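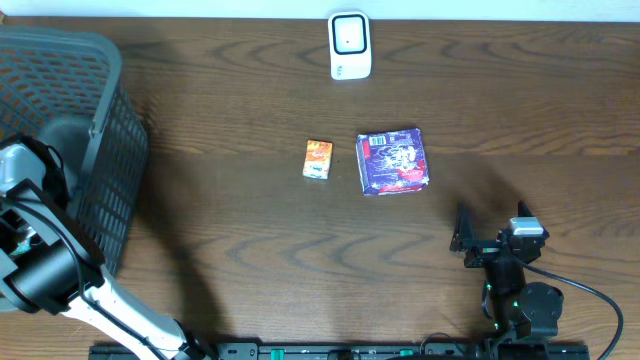
Two arms, one basket, two packages on the table.

Policy scores 70 percent offline and then ignores the purple one. Is my evaluation wrong or is my robot?

Asked 13 January 2022 by krishnan_bench
Tags: imitation-learning, bimanual, evaluation

I have a two-arm tabletop setup, a white arm on the left and a smaller black one on the right, both bolted to the same rail. The task is putting packaged snacks in a basket. I recorded 2273 demonstrations by teleoperation, trained a behavior cloning policy on them, and held out 761 episodes for validation. Input is the overhead view plus joint positions, output is a chunk of joint targets for both arms.

On the held-out episodes, the predicted action lands within my tolerance 70 percent of the time. I was pleased with this for most of an afternoon.

Then I ran it for real. With the orange box it does fine. With the square purple package the right arm heads over, opens its fingers, and hovers there like a guest deciding whether the last dumpling is spoken for. Eventually it drifts back to its start pose and the left arm twitches in sympathy.

Things I have tried:

Training longer. Validation loss went down. Behavior got slightly worse, and more confident about it.

Swapping the positions of the items. It still prefers orange.

Changing the layout between trials, with three items out and the orange ones close together near the middle.
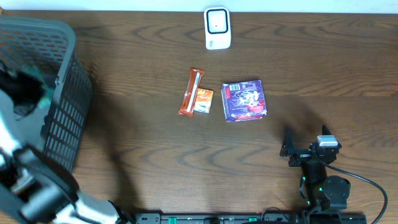
With layouts like that it goes for the orange things first and then hovers over the purple one anyway, so I don't think it's a matter of which item is nearest. My labmate's theory is that the policy has taste. I would prefer something I can put in a methods section.

Is offline action error just a bad way to measure this? And if it is, what do people report instead?

3 comments

ovport: What is the tolerance, and is it per joint or at the fingertips?

krishnan_bench: Per joint. I can hear you sighing.

ovport: I was.

Answer 1 (accepted)
by Ashwin Shetty

Your number is measuring something, just a different thing from the one you want. Most time steps in a pick episode are travel. Travel is easy. If the policy nails the travel and botches the short stretch around closing the fingers, you can score very well per step and never pick up a thing. Add a per-joint tolerance, where a small error at the shoulder becomes a large one at the fingertips, and 70 percent could mean nearly anything.

Do this before you collect more data. Cut each held-out episode into approach, grasp, carry and release (gripper state changes are good enough for the cuts) and report the error separately. My bet is the grasp segment is terrible for the flat package and decent for the box. A box has sides to squeeze. A flat package on a table wants to be pinched from an edge, or slid, or nudged up against something, and I suspect your operators used all of those on different days. Behavior cloning with a plain regression loss averages them. The average of a left-edge pinch and a right-edge pinch is a gripper hovering over the middle, open, looking thoughtful.

So, in order:

1. Watch fifty or so of the purple demos and sort them by grasp strategy.
2. If there is more than one, either train on a single strategy or use a policy head that can represent several. A mixture or a diffusion head both work.
3. Report success on real rollouts, with start positions fixed in advance and written down. Keep offline error for debugging and leave it out of the abstract.

We had the same thing in July with a different gripper. Ours hovered over envelopes. Retraining on one strategy fixed most of it, though it still misses when the envelope is turned far enough from anything in the training set.

Also check how the object categories are balanced. If orange is most of your data, then your labmate is sort of right.

2 comments

krishnan_bench: Segmented it. Grasp error on the purple package is awful, everything else is lovely. Watched the demos too. Three operators, three techniques, one of which I can only call flicking. I was the flicker.

Ashwin Shetty: Keep the flicks in a separate folder. Someone will want them for a paper.

Answer 2
by anine

I'd look at the camera before the policy. Grain like that on a tabletop, plus shadows from both arms, can be rough on a small encoder. Try random brightness and color augmentation, and mask out the arms if you can. I went from 3900 episodes to fewer with augmentation on and lost nothing, but that was block stacking, so who knows.

1 comment

Ashwin Shetty: Worth doing, but it reaches the package and then stalls. It seems to have found it all right.

Answer 3
by cledar

have you tried lowering the learning rate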